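The Laundromat on the 11 Route

A first year away from home, measured in coins and dryer time

July 21, 2021

The machines in the basement of Duris House broke in the second week of September and stayed broken until after Christmas. There were six washers for more than 200 students, and when the fourth one went the residence office put up a notice telling us to use commercial facilities in the neighbourhood. The notice had a map on it. The map was wrong.

I was living in room 3113, on the side of the building that faced the parking lot. I had brought two sets of sheets, four towels and more socks than I had ever owned at one time, because my mother believed that university was mainly a matter of having enough socks. By Thanksgiving I had worn all of them. I put everything into a hockey bag and got on the 11 bus.

Kondau Coin Laundry was at the far end of the route, between a muffler shop and a Thai restaurant called Nilsuwan. It had a low ceiling, orange chairs bolted to a rail, and a change machine that took fives and tens but not twenties. The front window fogged up by late afternoon and stayed that way until closing. I knew none of the people in it, and for the first few weeks that was the best thing about the place.

At Duris you were never by yourself. There was a roommate, and the roommate's friends, and a floor meeting every second week where we went around the circle and named a high and a low. People left their doors propped open with shoes. Everyone seemed to have made up their minds that these were the friends they would keep, and I could not tell how they had decided so fast. I said hello a lot. I ate dinner early so that I could sit near the end of a table without having to ask.

At the laundromat I had a task and it took two hours. I could sit with a textbook open and read the same page, and it looked like waiting. A man came in with work clothes in a garbage bag and slept sitting up until his dryer buzzed. Two sisters folded fitted sheets between them, one backing toward the door and the other walking in to meet her. I had never seen a fitted sheet folded properly before. I tried it at home on my bed later and got a kind of ball.
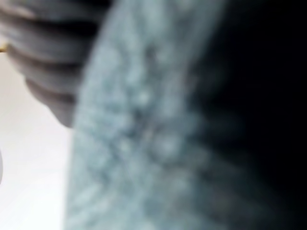 Soup next door

Nilsuwan had a lunch special that they would sell you at any hour if you asked. It was soup, rice and a spring roll, and in my first term it cost less than the burger combo on campus. I would start the wash, walk next door, eat at the counter, and be back in time to move everything over. The woman at the counter learned that I had 35 minutes and started bringing the soup as soon as I sat down.

I should say that I was not poor. I had a meal plan that I was throwing away on those evenings, and a scholarship that covered most of the rest. There were people at Kondau who counted quarters out on top of the machine before choosing between warm and cold. I noticed it then but did not think much about what I was doing there beside them. I was using the place as somewhere to be lonely in, and for them it was an errand at the end of a shift.

By second term I had company. A girl from down the hall saw the hockey bag and asked if she could come. Then it was three of us, then five, and we took up half the orange chairs and talked too loud. Somebody brought cards. On the way back we got off the bus early to go to Drulleo, a bakery that sold whatever was left at half price after eight — mostly the dark rye, sometimes a flan with one slice gone.

The washers in the basement had been fixed in January. We kept going out to Kondau until exams.

Going back

I am 21 now, and I have an apartment with a stacked washer and dryer in the hall closet. It is a small one. It takes one set of sheets at a time and shakes the bathroom mirror. For most of last year I hardly left the building, and I did laundry constantly, a few shirts at a time.

Last month I rode the 11 out to the end again with a mask on and nothing to wash. The muffler shop is still there. Nilsuwan is doing takeout through the side window, and the special has gone up by two dollars. Kondau has a new change machine that takes twenties, and every second chair had tape across it. I bought a soup and ate it at the bus stop. The bus came before I had finished, and I let that one go and took the next.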